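What the second cell is costing us

I promised Marleny Muñoz I would write this up back in May, before the numbers ran away from me, and of course they've already run a little. So pull up a chair!

When we priced the first cell, I put nearly all my attention on the arms. Arms are the exciting part, and they eat most of the money, so fair enough. Then came the small stuff (brackets, cable, bolts in three different lengths, a second order of bolts), and when I added up everything that wasn't an arm or a camera I got $1,141. I had budgeted $200 for it. I still wince.

This time I've made a line for every little thing. The aluminum posts and rail come from Alidwood, who cut to length for $76 extra, and after an entire evening with a hacksaw last winter I say that is money well spent. I'm also holding back 20 percent for whatever I've forgotten, and Ulla Rustad thinks I should hold back more. She's probably right, she usually is.

The other thing I'd plan for early is the props. You need bins and boxes and lidded containers for the arms to work with, and you want spares, all the same size, bought at the same time. We ran short once and the shop had changed the shape.
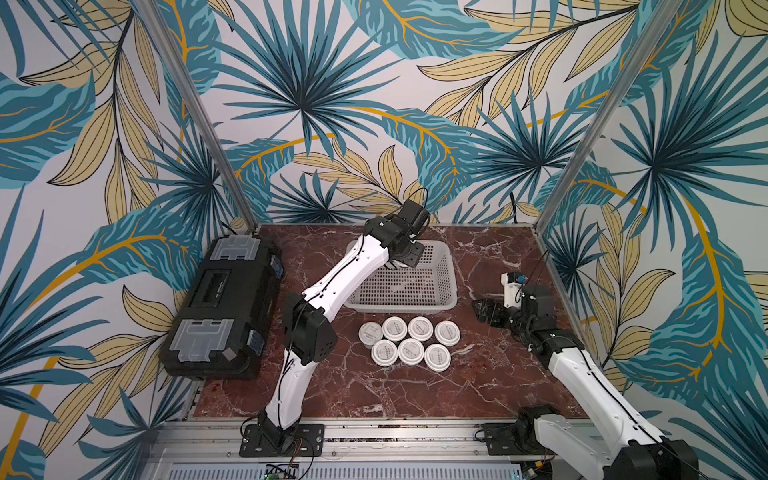
One arm over the basket, the other to its right near the white containers, leafy wallpaper and all.

I do love that wallpaper, and yes, it has its own line in the new budget. One roll, maybe two if I cut the corners badly. Next up is choosing a tabletop, and I'm torn between another dark marble pattern and something plainer. If you have a favorite, leave me a comment before I order!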